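Roswood Home Help
Kitchen and dining > Dishes and tableware

Print this page | E-mail this page
Reading time: 2 minutes

Cloudy film on see-through plastic plates

posted by flukuton_kitchen

I have a set of colored see-through plastic plates that we use for lunches and for eating outside. They came from Janudier a few summers ago. They have a raised rim and a sunken middle, and there is no number or symbol on the back to tell me what plastic it is.

They look fine in the cupboard, but when I hold one up to the window there is a gray haze in the middle part. The rim is still clear. I have been running them through the dishwasher on the bottom rack with the heated dry on. Our water is hard. I tried dish soap and a sponge and it made no difference. Is this a film I can get off, or is the plastic worn out? I would like to keep them if I can, as I can't find the same colors anymore.
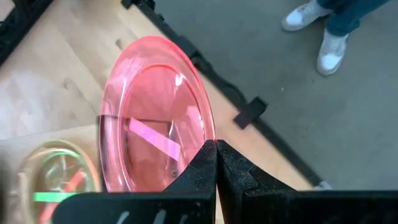
Replies

posted by Ueda Street

It could be either one, and you can find out with one plate before you bother with the rest.

Put white vinegar on a paper towel and lay it over half of the sunken part. Leave it for ten minutes, rinse, and dry with a soft cloth. Then hold the plate up to the light and tilt it. If the treated half is clearer, you have mineral deposits from the hard water. Soak the whole set in one part vinegar to two parts warm water for half an hour and wash them as usual. You may have to do it twice if it has built up for years.

If both halves look the same, run a fingernail across the middle. Fine scratches from knives and forks will scatter the light and look a lot like film. The middle gets all the cutting and the rim gets none, so your clear rim makes me suspect scratches for at least part of it. Vinegar won't touch those. Neither will baking soda, and scrubbing with it can add more.

The third possibility is very fine cracking from heat. It looks like a spider web when you tilt the plate. I would stop using a plate that has that.

From now on use the top rack, turn off the heated dry, and keep the scrub side of the sponge away from them. Ours get washed by hand. I had a set of 40 for a club picnic and the ones that went through the machine every week went dull first.

posted by hardwater_hal

just get new ones, plastic plates are cheap. mine all went cloudy too

posted by flukuton_kitchen

I did the half and half test on a pink one and a green one. The pink one cleared up quite a bit where the vinegar was. The green one hardly changed and I can feel the scratches, so that one was probably used for cutting sandwiches. I'll soak the set this evening and keep the scratched ones for under flower pots.

E-mail this page | Print this page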